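Muren Desk Mat, matte white

I've been selling desk mats out of our little shop for a while now, and the Muren is the one I keep going back to myself. It's plain white, no logo, no pattern, no stitched border to catch your sleeve on (I hate those!). You get two sizes. The large is 1840 mm long and covers a whole desk, and the small is for people who just want a spot for the mouse and a coffee.

It ships rolled, so leave it flat overnight before you judge the corners. Mine took about 2 hours, but Marcelle Besnard in our packing room swears hers needed until morning. 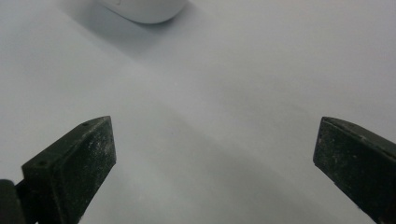

White mats scare people off, I know. My advice is to go for it anyway, especially if your other stuff is pale too – a rounded, glossy white shell looks so good sitting on that matte finish, and you still get enough of a soft gray shadow that it doesn't disappear. Wipe it with a damp cloth and mild soap, nothing gritty.

Item 309, large or small. If you want a darker one, look at the Pichon, same thickness, in charcoal or navy. Returns go to Teodoro Escobar at the front desk.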